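Ticket: Mutomeo air-to-water heat pump, short cycling in mild weather
Opened by: Kavinda Kodikara
Handled by: Bernadette Deschamps
Status: Solved
Last updated: July 18, 2020

Kavinda wrote:
Hello all! First of all, I love this heat pump. We took out an old oil boiler at our workshop in Urel and the place has never been so comfortable. One thing is bugging me though. When it's mild outside the compressor starts, runs for 4 minutes, stops, and then does it all over again. On cold mornings it ran like a dream. No fault codes on the controller. There's a 70 litre buffer tank on the return and underfloor heating in six zones, each with its own thermostat. Filter cleaned, pressure fine, air bled (twice, I got a bit carried away).

Bernadette wrote:
Hi Kavinda, what a lovely clear report, thank you! No fault code makes sense, as the unit thinks it is doing its job. My first guess is that most of your zones are shut when it's mild, so the pump has hardly any water to push heat into. Could you tell me:
- the flow and return temperatures just before it stops
- how many zones are calling at that moment
- whether you are on a fixed flow temperature or the weather curve

Kavinda wrote:
Great questions, I went straight down with a notepad! Only one zone calling, the small office. Flow shoots up past the set point and the return barely moves. And it's on a fixed flow temperature, which I think is how the installer left it.
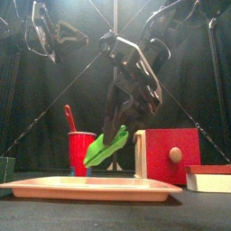 The weather curve is the first thing to change, and I'm really pleased you checked, as a fixed setting is so easy to miss. Go to Installer, Heating, Flow control and pick Outdoor curve, then start with the lowest slope. Next, open the office and the two biggest zones fully and turn their thermostats up so they stay open. The zone valves can stick after a quiet spell, so if one won't move, take the actuator head off and press the pin gently. Keep the tool at a slant like the green piece in that gripper, tip pointing down, only until you can see where the pin sits, then straighten up before you press. Pushing at an angle can bend it!
Bernadette

Kavinda wrote:
Curve set, three zones open, and one valve was indeed stuck! A gentle press and it popped back up. Run time is now more than 30 minutes and the house end of the building feels just as warm. I am thrilled. Should I still fit a bigger buffer? My Ornorik dealer has offered me a 200 litre one.

Bernadette wrote:
Wonderful news! I'd hold off on the tank. With three zones always open you have plenty of water moving, and the cupboard space is worth keeping. Two small extras while you're in the menus: set the minimum off time to the middle option, and switch the Mohmand circulation pump from constant speed to proportional pressure. If the short runs come back in autumn, reply here and the ticket will reopen by itself.

Kavinda wrote:
Both done, and the pump is noticeably quieter too. Thanks ever so much, please close!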